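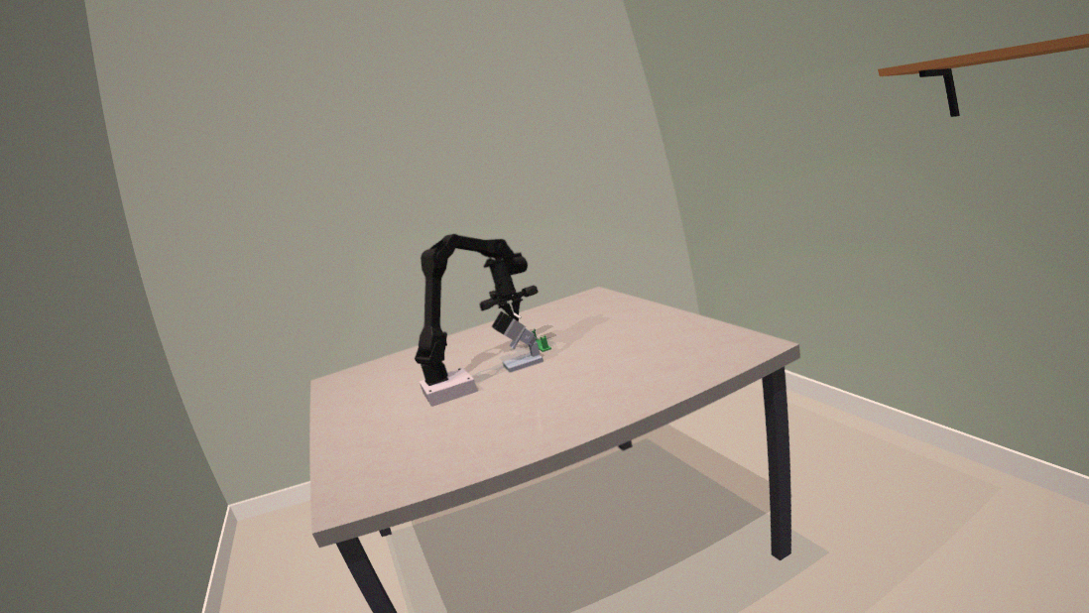

Table with a curved front edge and dark legs (render)

Search the help pages Go Popular topics

Curved desk edge — how do I fit a cable tray and a monitor clamp?

I ordered a Brelico desk in April and the front edge bows out a little. The back edge is straight but has a lip under it, and the clamp that came with my monitor stand will not sit flat. I also want a cable tray under there. The top is 20 mm thick. I rent, so I would like to keep drilling to a minimum. Has anyone done this?
Posted by trinska

Measure the lip first. Mine sits 2 inches in from the back, and most clamps need more flat space than that. I cut a strip of hardwood to fill the gap between the lip and the edge, stuck it on with double-sided tape, and clamped over it. It has held a heavy monitor with no trouble. For the tray, use short screws and put tape on the drill bit at 12 mm so you stop well before the top surface. If you don't want any holes, the stick-on trays are fine for a power strip and a few cords — clean the underside with rubbing alcohol and leave it overnight before you load it.
Posted by kendik

Just get a stand with a weighted base. I gave up on clamps.
Posted by Lungu

Comments (3)

deskowner100: The hardwood strip worked on mine too. I used 2 layers of tape.

trinska: Thanks, went with the strip and a stick-on tray. Clamp is flat now.

plainpine: Check the tape after a month or so. Mine let go at one end when the heat came on.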